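Was für ein Lauf! Jingyi Bai steht beim Hallenturnier in Stavstead im Halbfinale, und wer am frühen Abend auf der Tribüne saß, wird diesen dritten Satz so schnell nicht vergessen. Die Qualifikantin, in der Weltrangliste auf Platz 669 geführt, bezwang die an zwei gesetzte Yulan Ye mit 4:6, 7:5, 7:6.

2,000 Zuschauer waren gekommen - ausverkauft, zum ersten Mal in dieser Turnierwoche. 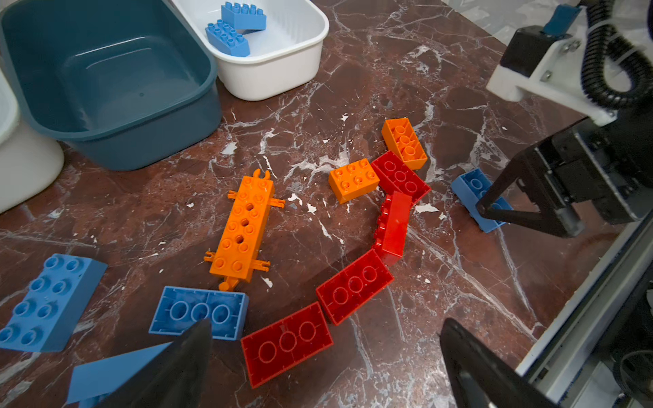 ## Zwei Matchbälle abgewehrt

Ye hatte beim Stand von 5:4 im zweiten Satz zweimal die Chance, alles klarzumachen. Bai spielte beide Ballwechsel mutig von der Grundlinie aus, einmal mit einer Rückhand die Linie entlang, einmal mit einem Stopp, der die Halle aus den Sitzen riss. Danach gewann sie elf der nächsten dreizehn Punkte.

»Ich habe nur noch an den nächsten Aufschlag gedacht«, sagte Bai. Im Tiebreak des dritten Satzes lag sie schnell 4:0 vorn und gab die Führung nicht mehr her.

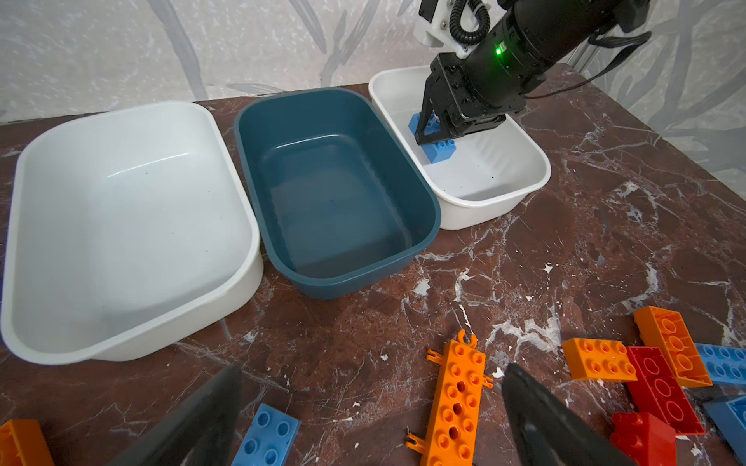

Ihr Trainer Kyrylo Moroz arbeitet seit dem Frühjahr vor allem an der Beinarbeit und am zweiten Aufschlag, und beides war gegen Ye eine Freude anzusehen. Seine Übungen kommen mit wenig aus: verstreute bunte Bausteine wie die auf der braunen Marmorplatte genügen ihm als Zielpunkte im Aufschlagfeld, getroffen werden muss der jeweils angesagte. Bai schwört darauf!

## Jetzt wartet Meng

Im Halbfinale trifft Bai auf Lihua Meng, die gegen ihre Gegnerin aus der Qualifikation nur 89 Minuten brauchte und bisher keinen Satz abgegeben hat.

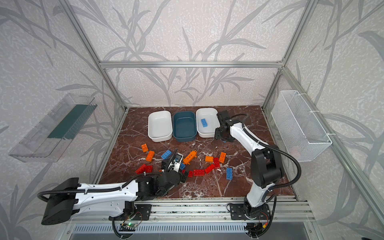 Bei den Männern hat Shengli Han ebenfalls die Runde der letzten vier erreicht, nach einem herrlich offensiven Auftritt am Netz. Auch abseits des Platzes ist er gut aufgelegt: Die großen grauen Blätter auf der hellen Tapete, meinte er lachend, wären genau das Richtige für die Spielerlounge. Sein Halbfinale beginnt um 14 Uhr, Bai und Meng folgen im Anschluss auf demselben Platz.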